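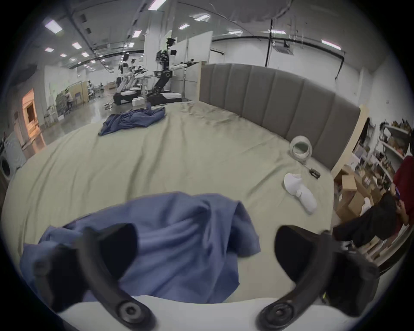 About Tralora

Tralora gathers examples of everyday handwork for companies and labs that train robots. Our customers build the learning systems. We supply the recordings those systems learn from: people and machines folding shirts, making beds, loading washers, wiping tables and putting things back where they go.

We started in a rented unit in Listuvville with one bed, one table and a box of secondhand clothes. We now have one long hall on the same street, with household furniture set up inside it, and a team of 26. Most of us came from other jobs. We have former hotel housekeepers, a tailor, two machinists and a few people who came straight from school and stayed.

What we do

Most of our work is done with hand-held grippers. A collector holds the tool and does the task with it, and a camera on the tool records what the fingers are doing. The same task can then be taught to a robot with a similar hand. We also record on humanoid robots on wheeled bases, run by an operator. Hand-held collection is faster and easier to move from one piece of furniture to another. Robot collection is slower, but some customers need it for the last part of training, so we offer both.

Cloth is the largest part of what we collect. A shirt never lands the same way twice, and a system that has only seen neat shirts does badly with a crumpled one. For a standard clothing set we record at least 100 starting positions per garment. Collectors are asked to drop the garment, bunch it, turn it inside out or leave a sleeve tucked under. We keep the attempts where the grip slips and the collector has to go back for it, and label them as such. Customers can take these or leave them out.

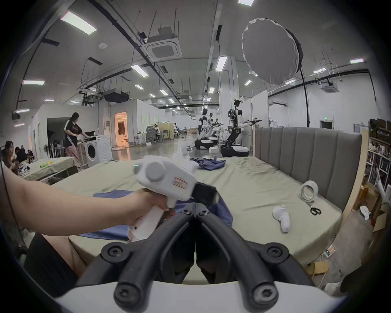 Each task has a written sheet that says where it begins, where it ends and what counts as done. Collectors work in pairs on bedding and large garments, and alone on most other things. New collectors train for 18 working days before their recordings go into a delivery. Every recording is then looked over by a reviewer who did not make it - this was slow to set up and we would not go back.

Projects

Pudness is our standing household set. It covers more than 135 tasks in the bedroom, laundry and kitchen, and we add to it when customers ask for something we think others will want too. It can be licensed whole or by room.

Gittins is the name of our in-house labeling software. It lines up the video with the finger positions and lets a reviewer mark the start and end of each step. We do not sell it, but customers get a free viewer that opens the same files.

Custom collections are quoted by the task. Send us the task, the objects and the kind of gripper you use. We will record a short sample first so you can check it against your own system before ordering more.

People and privacy

Collectors are employees, paid by the hour and not by the recording. Everyone who works on the floor has agreed in writing to being recorded. Faces are blurred before delivery unless the contract says otherwise and the people concerned have signed for it. We do not record in private homes.

Visiting and jobs

Customers are welcome to visit during a collection. Please arrange it ahead of time so we can cover any work that belongs to someone else. The front door is locked after 5 p.m. - ring the bell on the loading side.

We hire collectors twice a year, with the next group starting in August. No technical background is needed. Steady hands help, and so does patience with laundry.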